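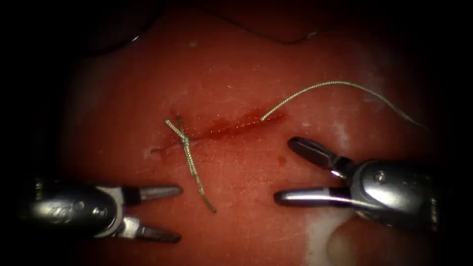

Murnport hospital to open second day surgery theatre in June

January 14, 2023

The hospital in Murnport will open a second day surgery theatre in June, the trust that runs it has confirmed. The new theatre will be on the ground floor of the Povik wing, in rooms last used for medical records.

Day surgery patients come in for a planned operation and go home within hours. At present the hospital has one theatre for this kind of work, and it is shared between general surgery, hand surgery and minor skin operations. The trust said the second theatre would be used mainly for hernia repairs and the removal of lumps and cysts, with hand surgery keeping its present sessions in the older theatre.

Some 90 patients a month are expected to be treated in the new theatre once it is fully staffed. It will start with a shorter week and add sessions over the summer.

Building work is being carried out by Nikolaidis, which also refitted the outpatient clinic. Most of the inside walls are already up. The air handling plant is due to be lifted on to the roof next month, and the lower car park will be closed to visitors while the crane is on site. Blue badge spaces will be moved to the front of the main entrance for that period.

The recovery area will have 7 bays, each with a curtain and a reclining chair or trolley. There will be a separate waiting room for relatives, and a side door so that patients can be collected by car without going back through the main building.

Patients from Somik and the villages along the coast road now often travel inland for minor operations, a return journey of 100 miles for those living furthest out. The trust said anyone already on a waiting list elsewhere could ask to be moved to Murnport, and that they would keep their place in the queue. Letters explaining how to do this will go out in the spring – there is no need to ring the hospital before then.

Recruitment has begun for theatre nurses, recovery staff and a booking clerk. Several of the posts are part time. Applications can be made through the trust's website or on paper, with forms kept at the main reception desk.

The bus service between Somik and Murnport does not stop at the hospital in the early morning, when most day surgery patients have to arrive. The trust said it had asked the operator to look at an extra stop and was waiting for a reply. Patients who have had a general anaesthetic will still need an adult to take them home and stay with them overnight.

Plans of the new theatre are on show in the corridor outside the pharmacy until the end of the month. Comments can be left in the box there or sent to the trust by post.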